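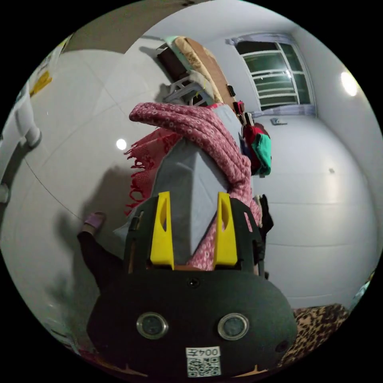
The scarf came home on a Wednesday, in a padded envelope with the Korletey postmark and no note inside. I knew it before I had it halfway out. Pink, little white rings all over, red fringe at the end. My aunt wore it on the Arnlow ferry every summer I can remember, tied under her chin like she was expecting a hurricane, and when the wind got into those tassels they slapped whoever was sitting next to her. (Me. It was always me.)

I hadn't seen it in 20 years.

So naturally I did what any grown woman does when she gets a mysterious package, and started cleaning. I folded the blankets, the beige one and the brown one and the mint green one nobody likes but everyone fights over in February, and stacked them on the plastic chair. I mopped the floor until the ceiling light shone back up at me from the tiles. I put my slippers on, took them off, put them on again. The scarf waited.

"You could just call her," said my sister, over the phone.

"I could," I said, and wiped down the windowsill.

You have to understand that my aunt and I stopped talking over 1000 dollars and a boat called the Pulley. The boat was half mine, or she'd said it was, back when I was too young to ask for anything in writing. Then she sold it to a man in Gunoritz and I found out from the man. I said some things. She said some things back, and hers were better, because she'd had more practice! After that it was Christmas cards, and then it wasn't even those.

By dinnertime I had run out of floor. I carried the scarf into the bedroom and dropped it on the bed, right on the pale blue sheet, and stood there looking at it like it might go first.

It was bigger than I remembered. I tried folding it in half and it slid. I tried rolling it, and one end bunched up and the rest went wandering off toward the pillows. My aunt could fold that thing down to the size of a sandwich with one hand while steering with the other. I gave up and spread it out flat so I could start over, smoothing it with my palm – and that was when I felt the lump in the hem.

It was a small lump, and somebody had stitched it in with the wrong color thread. I got my nail scissors and snipped, very carefully, and a key fell out. Brass, with a paper tag on a string. The tag said 28, in her handwriting, with the little hook she always put on her twos.

Slip 28 was where we kept the Pulley.

I sat down on the floor with my back against the bed and laughed until my neighbor knocked on the wall. Then I called my sister back, and she was quiet for so long I thought we'd been cut off.

"She bought it back," she said finally. "She must have. That stubborn old goat bought it back."

The first ferry to Arnlow leaves at six. I set two alarms and didn't sleep through to either of them. 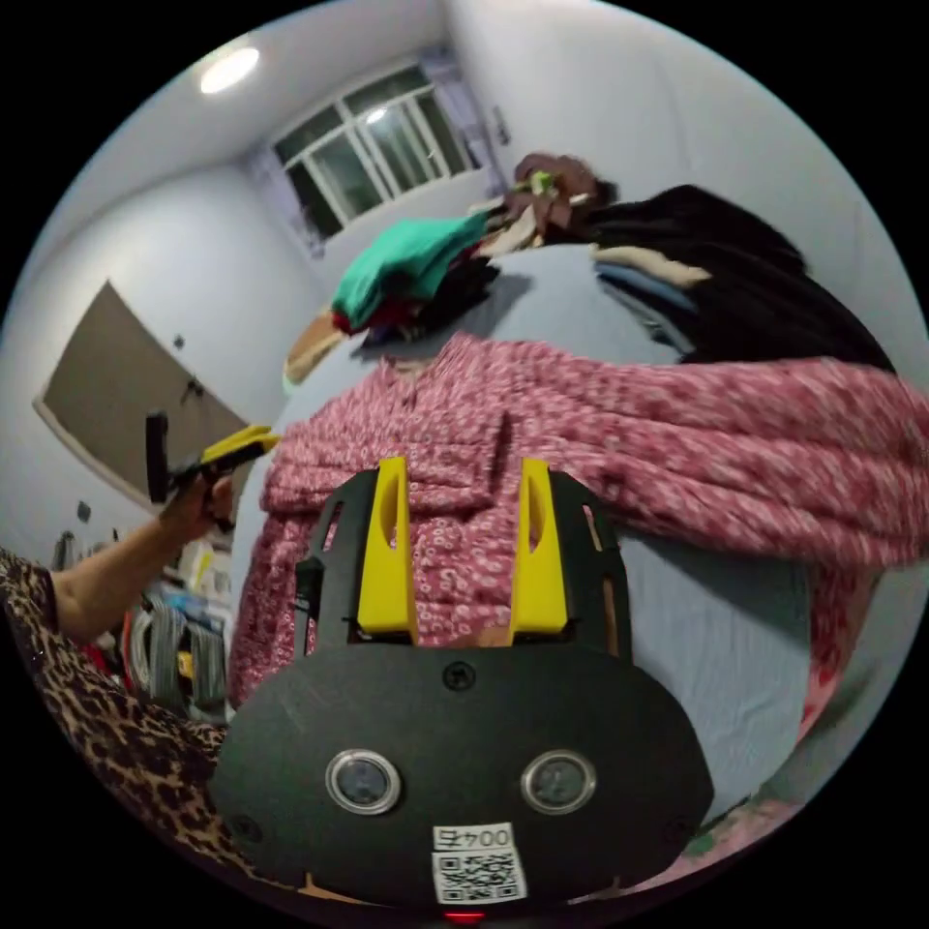

## Slip 28

It rained the whole way over. I wore the scarf tied under my chin, and the man beside me got the fringe in his coffee twice before he moved.

She was sitting on the dock on an upturned bucket, with her hood up and a thermos between her feet. She looked at the scarf and then she looked at me.

"You've got it on inside out," she said, and poured me a cup.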